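Counting the Omer: missed a night, do I drop the blessing?

Print this page | E-mail this page

Posted by Aoife Coughlan, May 2026

I have been counting the Omer each evening with the blessing. On night 17 I fell asleep early and did not count. I remembered the next day at lunch and said the number then, without the blessing. Can I go back to saying the blessing at night, or am I finished with it for the year? My calendar from Khoo only prints the numbers and says nothing about missed days.

Cormac Lynch

You can go back to it. The usual ruling has three cases:

Missed at night, counted the next day before sunset: count that day without the blessing, then continue with the blessing from the next night on.

Missed the night and the whole day: keep counting every night, but without the blessing. You may listen to another person's blessing and answer amen.

Not sure whether you counted: continue with the blessing.

The reasoning is a dispute over whether the 49 days are one commandment or 49 separate ones. The second case follows the stricter view out of doubt - a blessing is not said when its need is uncertain. Customs differ on details, so check with your own rabbi.

Tuulikki Manninen

I missed one in March once and just kept going. Don't worry so much.

Rehema Were

The Omer starts on the second night of Passover. If you were counting something for most of March, it was probably not this. Cormac's answer is correct. One addition - if someone asks you after sunset which night it is and you have not counted yet, tell them last night's number. Saying tonight's number out loud may count as counting, and then you have lost the blessing for that night.

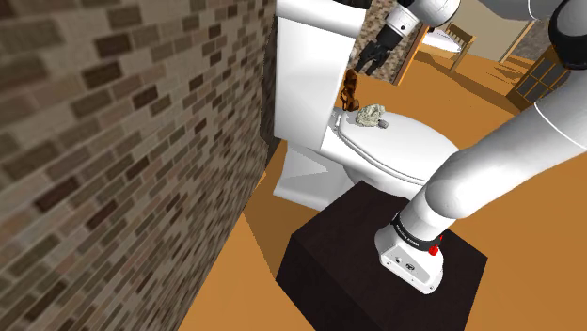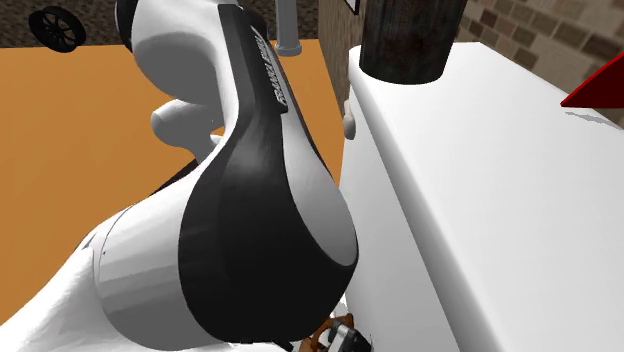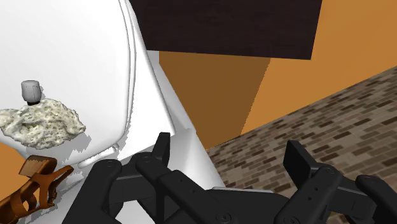

Simulated views, robot arm and toilet. The lettering in the second reads FRANKA EMIKA.

E-mail this answer | Print this answer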